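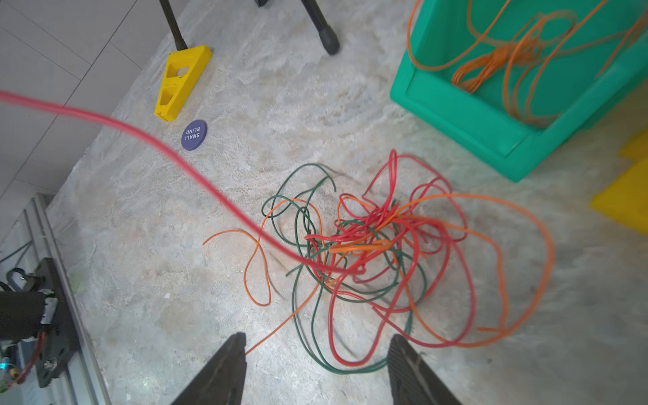 So I've been trying to learn to knit, and by trying I mean I have spent most of November with a lap full of yarn and a sore neck. My sister-in-law gave me a bag of leftover skeins when she moved, and I figured a scarf would take me a week or two. Ha!

The first thing I did wrong was buy the cheapest needles I could find, which were slick metal ones that squeaked. Every time I stopped to scratch my nose, five stitches slid off the end and I had to work out which loop went where. A woman at the yarn shop in Stilley took one look at them and walked me over to the bamboo ones (a bit more money, fine, she was right). She also told me I was holding the yarn so tight she was surprised I still had feeling in my finger. I went home and tried again with my shoulders down, and the difference was kind of silly. My stitches went from little angry knots to something you could get a needle into.

The shop is called Ponora, by the way, if you're ever out that way. It's on the same street as the old hardware store and they have a big table in the back where you can sit and get help on your project even if you bought the yarn somewhere else. I felt guilty about that the first time so I bought a stitch counter shaped like a sheep. I have never used the sheep.

My teacher, if I can call her that, is Mitra Khosravi. She sits at that table most afternoons and she has been knitting since she was a kid. She started me on garter stitch, 24 across, nothing but knit, back and forth until I could do it without whispering the steps to myself. I got bored by the second evening and tried to sneak in some ribbing from a video. Mitra spotted it from the other side of the table. She didn't make me rip it out, she just asked what I had been going for, and I had to admit I didn't know. We pulled it back together, down to the last good row, and I learned how to put live stitches back on the needle, so I'm calling that a win.

Can I complain about counting for a minute? I cast on 24 and by the time the thing was as long as my hand I had 26. Then I "fixed" it and had 18. I still don't know how I lost that many, and I've looked. From what Mitra showed me, the extra ones mostly come from the start of the row, when the yarn is pulled up over the back of the needle and the first stitch looks like two. I knit both legs like they were separate stitches and there you go, a new one out of nowhere. Now I pull the yarn down and to the front before I look at that first stitch, then move it to the back and go. If you're a beginner and your scarf is turning into a triangle, check that before you check anything else.

The dropped ones are another story. I keep a crochet hook next to me and ladder them back up, which is fun once you stop panicking about it. I even dropped one on purpose to practice! My husband thought I'd lost my mind. 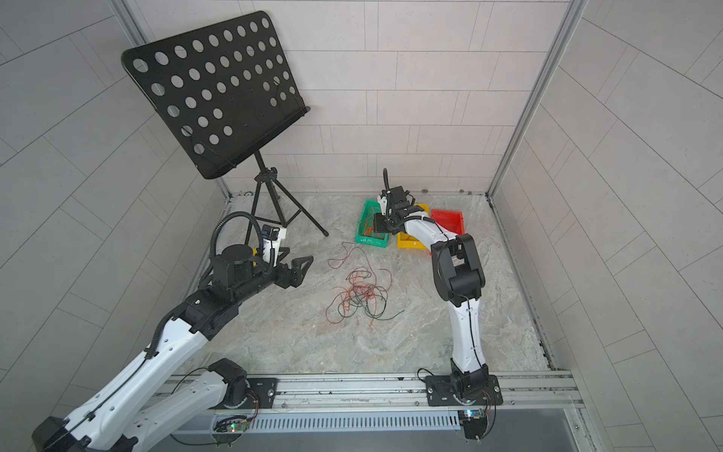 Anyway, the yarn itself. The bag from my sister-in-law was mostly wool, with a few balls of something shiny that I think was meant for baby clothes. I used a fuzzy dark blue for my first try and please, please don't do that. You can't see your stitches in dark yarn at night under a lamp, and fuzzy yarn hangs on to itself when you need to undo it. I switched to a smooth cream-colored wool, medium weight, on size 8 needles, and I could finally read what I was doing. I was rewinding all my half-used skeins by hand too, around the back of a kitchen chair, until I found out the shop would do it for free on their winder. It took the girl at the counter less time than it took me to dig my wallet out.

There's a pattern I have my eye on, a shawl called Drusten that's been hanging in the shop window since the weather turned. It has a lace edge and a kind of leaf thing going up the middle. Mitra says spring, maybe, if I finish the scarf and then make a hat in the round. I don't love the idea of the hat. Four double-pointed needles looks like a fight with a porcupine, but she says I can do most of it on a circular and only switch for the crown.

What I didn't expect is how much I like the sitting. I've always been a phone-in-hand person in the evening, and you can't scroll and knit, at least I can't. So I put on a radio play or talk to my husband, and then it's ten and I've done an inch and a half. Some nights I undo the whole inch and a half. My mom called last week and I had her on speaker for over an hour, and she told me a long story about the neighbors in her first apartment that I'd never heard before, with a goose in it.

As of tonight the scarf is as long as my arm. One edge is wavy from the 26 era and there's a tight band near the start where I was still strangling everything. I asked Mitra if blocking would even it out and she said some, if I soak it well and pin it patiently. I need to buy pins, and I need to find a spot for it where the cat won't lie down. Right now I'm thinking the top of the dryer, or the guest bed with the door shut. If you've blocked anything with a cat in the house, leave me a comment and let me know how you did it.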